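Comparing Soft and Rigid Fingers on Snack Packaging
Project report, Hanyu Peng and Jurgita Strazds, Kimbridge robotics lab
41 shares | 3 comments

Our group wanted to know if padded fingers handle everyday packaging better than the bare rigid ones we started with in April. We kept the arm and the controller the same and changed only the fingers and the grip force setting. Xinyi Wei wrote the logging script, which saved almost 3,000 grasp attempts over the term. We threw out the first 280 because the force sensor had not been zeroed.

The objects were a full soda can and several bags of chips. A can is stiff and keeps its shape, so position matters most. A bag slides, folds and changes its outline every time it is put down. We put them on the same glossy table for all runs.

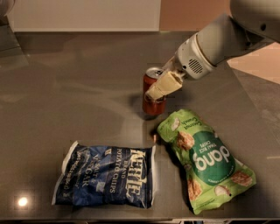

3 min read

With the padded fingers closed on the red can, the contact is across the front near the middle, and the top stays clear above the fingers. We aimed for this height on all can trials. Gripping higher made the can tilt when the arm lifted. The rigid fingers also held the can at this height, but they needed a higher force setting and left small dents.

The bags were harder. Kettle Brand and dang bags both have crimped ends, and the best results came from pinching near a crimp. Aiming for the middle of a puffy bag pushed it along the table before the fingers could close. Padded fingers helped with this, though less than we expected. We ran 400 bag trials with each finger set and the padded set dropped fewer.

The shiny table caused trouble for the Ultside camera. Overhead light made a bright spot, and the detector sometimes marked it as an object. Hok-lam Kwan fixed most of this by masking the spot in software. A matte mat would be simpler, and we would use one next time.

Still to do: repeat the can trials with an empty can, and try the narrow Moterum fingertips.

Comments (3)

Yaqin Cui: Did you wipe the pads between runs? Ours lost grip once they got dusty.

Hanyu Peng: Only at the start of each session. Good point, we should log that.

tomf: Which force setting did you end up using for the bags?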